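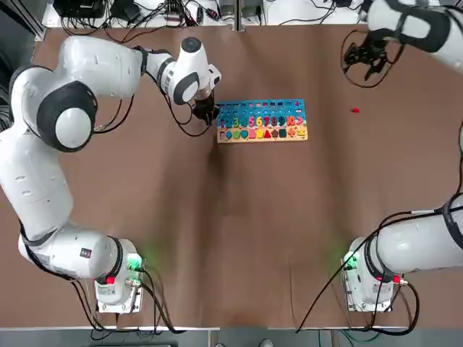
Le puzzle en bois sur la grande table brune.

Accueil | Bricolage | Jeux et jouets | Rangement | Contact

Imprimer cette page | Envoyer à un ami

Classé dans : Jeux et jouets, remise en état

Redonner un coup de jeune à un puzzle en bois

Ceux qui me lisent depuis un moment connaissent mon faible pour les puzzles en bois sur plateau (mon placard déborde, merci de ne rien dire à mon mari). J'en achète surtout en vide-grenier, et ils arrivent souvent un peu collants, avec des pièces qui coincent. Alors voilà ma méthode, celle que j'utilise depuis le mois de mai et qui me va très bien !

Ce qu'il vous faut : deux chiffons en coton, du savon noir, un bol d'eau tiède, du papier de verre très fin (je prends du 239... non, pardon, du 240, 239 c'est ce que m'a coûté ma ponceuse) et une petite noix de cire d'abeille.

On commence par s'installer sur une grande table. Vraiment grande, parce que les pièces vont s'étaler. Sortez-les toutes et posez-les à côté du plateau, dans le même ordre que leurs emplacements. Pour un plateau à formes très simples on peut s'en passer, mais la fois où j'ai tout mis en tas, j'y ai laissé ma soirée.

Ensuite, le nettoyage. Trempez un chiffon dans l'eau savonneuse, essorez-le très fort, et frottez chaque pièce dessus, dessous et sur la tranche. Ne mettez jamais le bois à tremper ! J'ai perdu comme ça un joli puzzle Numisari, tout gondolé le lendemain. Essuyez aussitôt avec le chiffon sec et laissez reposer 30 minutes, fenêtre ouverte si le temps s'y prête.

Pour le plateau, même chose, en insistant dans les coins. Un coton-tige humide fait des merveilles, c'est Eugénie Bodin qui m'a donné l'idée dans les commentaires (merci Eugénie !).

Maintenant on essaie les pièces une par une. Si l'une d'elles force, repérez où ça frotte, marquez l'endroit au crayon et poncez trois ou quatre passages, pas plus. On réessaie, on reponce s'il le faut. Allez-y doucement, le bois enlevé ne revient pas, et une pièce qui flotte dans son trou c'est bien plus agaçant qu'une pièce un peu serrée.

Dernière étape, la cire. Très peu, au chiffon, dans le sens du fil, puis on lustre. Sur les parties peintes je n'en mets pas du tout. Si le puzzle est pour un tout-petit, je saute carrément la cire.

Pour le rangement, je garde chaque plateau à plat, pièces en place, avec un gros élastique autour. La prochaine fois je vous parle des boutons de préhension à recoller, j'en ai deux qui attendent.

Publié le 2 septembre 2018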